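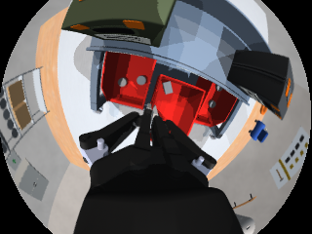
Projektbericht: Drahtlose Auslöseeinheit für Übungsgeräte in der Räumungsausbildung

Projektarbeit im Studiengang Elektrotechnik, Abgabe 28/11/2025

1. Aufgabenstellung

Für die Ausbildung an inerten Übungskörpern sollte ein Empfänger entwickelt werden, der auf Funkbefehl einen Summer und eine Blitzleuchte einschaltet. Pyrotechnische Mittel kommen nicht zum Einsatz. Bisher nutzt der Ausbildungsbetrieb Marchand eine Kabelverbindung von 20 m Länge. Die Ausbilder stehen damit zu nah an der Übungsbahn, und das Kabel verrät den Teilnehmern oft die Lage des Geräts. Der neue Empfänger trägt den Arbeitsnamen Rinlow, der Handsender heißt Clureo.

2. Anforderungen

Gefordert waren eine Reichweite von mindestens 400 m bei freier Sicht, Batteriebetrieb über einen Ausbildungstag und eine Bedienung mit Handschuhen. Der Sender muss anzeigen, ob der Empfänger den Befehl bestätigt hat. Bleibt die Bestätigung aus, darf kein zweiter Befehl automatisch folgen.

3. Aufbau

Sender und Empfänger verwenden das gleiche Funkmodul im 868-MHz-Band. Die Versorgung übernimmt ein 9-V-Block mit nachgeschaltetem Spannungsregler. Am Sender sitzen zwei Taster, die gleichzeitig gedrückt werden müssen — ein einzelner Tastendruck bleibt ohne Wirkung. Drei Leuchtdioden zeigen Bereitschaft, Bestätigung und niedrige Batteriespannung an. Die Firmware wurde in C geschrieben. Für die Auswertung der Protokolle diente ein eigenes Skript mit dem Namen Ana.

4. Messungen

Die Reichweite wurde im Juli auf einem Feldweg gemessen. Bei aufrecht stehender Antenne kam die letzte sichere Bestätigung bei 445 m. Lag der Empfänger flach auf dem Boden, sank der Wert deutlich, besonders in nassem Gras. Im Dauertest wurden 3000 Befehle gesendet. Davon blieben neun ohne Bestätigung, alle in einem Abschnitt mit bereits schwacher Batterie. Ungewollte Auslösungen traten nicht auf.

5. Offene Punkte

Das Gehäuse des Empfängers ist noch nicht spritzwassergeschützt. Die Kabeldurchführung für den Summer muss geändert werden, die jetzige Gummitülle rutscht bei Zug heraus. Außerdem soll die Warnschwelle der Batterieanzeige angehoben werden. Eine zweite Messreihe mit abgesetzter Antenne ist vorbereitet, konnte aber bis zur Abgabe nicht mehr durchgeführt werden.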